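What Do You Call This Color?
Project report, Intro to Language and Society, spring term

I picked this topic because of a fight over a couch. My roommate says it's maroon, I say it's brown, and the person who sold it to us had it listed as "brick." We all have perfectly good eyes! So when we had to choose a project on how people use words, I already had mine.

What I did

I made a set of 30 color chips by painting squares of white card, using leftover sample pots from two paint brands, Fosora and Draso. The back of each chip had a number and that was it. Then I made an online version too, with the same colors as flat squares, and sent the link around to everybody who'd take it (my whole dorm, my mom's office, a knitting group I have no business being in). I asked one thing: what would you call this? No list to pick from, just a blank box.

By the end of March I had 2254 answers. Some people skipped chips, which I allowed, and a few typed the same word for everything, which I left in since they still count as something a person said.

I also did 21 short interviews in person with the painted chips, mostly on a bench outside the library. Those were the fun part. People will talk for a long time about the difference between teal and turquoise if you let them.

What I found

The blues and greens were pretty boring. People split on where blue stops and green starts, but they used the same small pile of words. Gray was worse than I expected, with lots of people just writing "gray?" with a question mark.

Yellow turned into a food list. Mustard, butter, banana, lemon, corn, egg yolk. Pretty much any yellow you can paint is a thing you can eat. Pink did this a little (salmon, bubblegum) but pink people liked flowers more.

I had a theory that folks who own a lot of craft supplies would have fancier words, and that did seem right in the interviews. One woman had used the same set of De Haan pencils since middle school and named chips by the pencils, without looking anything up. She called one of the purples by its pencil number first and only then by a word.

The reds and browns were where everything fell apart, in a good way. I had 5 chips in that area and they pulled in more different words than any other part of the set.

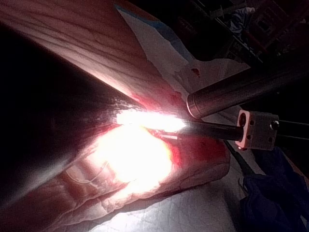 Red words come in two kinds, I think. There are the ones people say out loud, like red and dark red, and the ones they mostly know from books. Crimson was a book word for almost everybody I talked to, and several people couldn't tell me if it was lighter or darker than maroon. For me it's the wet-looking patch near the bright light, while the ridged part it sits on is what I'd call reddish brown, and I'd hate to have to pick just one word for the two of them. Light messes with it as well. Along the lower edge, where the shine hits, I'd have to switch to pale pink, and a flat chip doesn't do that to you. I wish I'd thought about this before I painted 30 flat squares.

Problems

Screens! I can't know what anybody's phone was showing them. My own laptop makes the Draso browns look almost purple, and my phone doesn't. Next time I'd do everything with real chips, even if it means way fewer answers.

My painting wasn't great either. Two of the chips dried streaky and one person in the interviews just called it "bad paint job," which I did write down.

I sorted the answers in a free spreadsheet app called Famon, and it kept fixing people's spelling for me. It took me a whole Wednesday to put "mauve" back where it had been changed to "move." I may have missed some.

If I had more time

I'd like to ask people the same thing twice, a month apart, and see if they agree with themselves. I tried it on myself with the reds and changed my mind on two. The couch is still brown, though, and my roommate has asked me to write down that she disagrees.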